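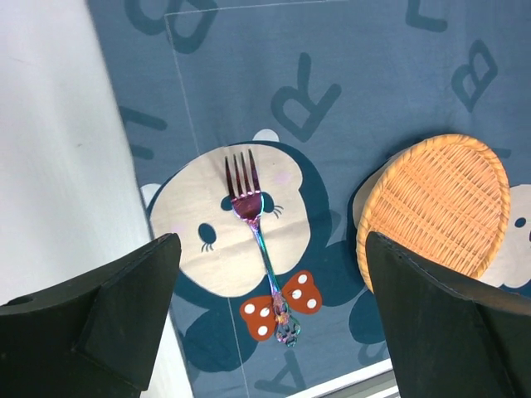
How many demonstrations do we need before training on the table-setting task is worth the compute?
Plan on 100 clean ones per item. Fewer than that and the policy learns the approach but closes at the wrong height.

July 15, 2021. Table setting, remote control, fork only.

Telma Mansilla drove the first half of the session and I took the second. Same station as in May, new wrist mount. The leader arm is still the Cornley. I re-zeroed it before starting and again after the break, when joint 3 had picked up an offset. The log shows it as a slow creep in the commanded angle with the arm at rest. Any episode recorded after the creep starts is tagged "drift" and stays out of the training split until Aminu Shehu has looked at it.

Layout: blue letter cloth, animal face placemat with the bow tie, fork on top of the placemat, woven coaster to the right. The fork is the iridescent one with the openwork handle end. It is a poor choice if we want an easy object and a good one if we want to know what the wrist view can cope with. The color shifts along the length, so any threshold based on hue is out. I tried one anyway on the saved clips and it lost the neck against the placemat. The outline tracker did better and held the tines most of the time.

Task as written on the sheet: grasp the fork by the handle, lift clear, set it down to the left of the placemat with the tines pointing away from the operator, release, retreat. We dropped the "straighten the placemat" step. It added a second contact phase to each episode and Telma and I were doing it differently.

Notes on driving:

Come down with the fingers on either side of the handle, below the neck. Grasping at the neck works but the fork pitches on lift and then the place is a guess.

Keep the fingertips above the cloth until the handle is between them. When they touch early the cloth drags and the placemat goes with it. We lost 8 episodes this way, most of them mine.

Watch the right finger near the coaster. From the wrist view it hides part of the rim, and there is no depth cue to tell you how close you are. Telma switches to the side view for the last part of the descent. I stayed on the wrist view. We should pick one, because the two styles show up as different approach speeds in the data.

Close slowly. The Grelon driver still overshoots on the first command after idle - a short open and close before each episode clears it. Trim that part out in post.

Timing: a good episode runs roughly 6 seconds from first motion to release. Mine were slower and had more pauses. The pauses matter. In the May set the policy learned to stop above the object and sit there, and I think those long hovers were the reason. I have asked Aminu to add a filter that cuts still segments before the grasp, with the threshold left as a setting.

Tried kinesthetic teaching on the same layout for comparison. Grasp poses were more repeatable, but my hand was in the side view for most of the run. Usable for the joint data, useless for that camera. Not worth pursuing for this task.

Files are on the Sturkent share under fork_place, raw and trimmed kept apart. The Kariuki conversion script fails on episodes with a missing gripper channel and does not say which one. Check the channel list first.

To do: fix joint 3 zero properly, agree on one view for the descent, rerun the drift episodes, then start on the coaster.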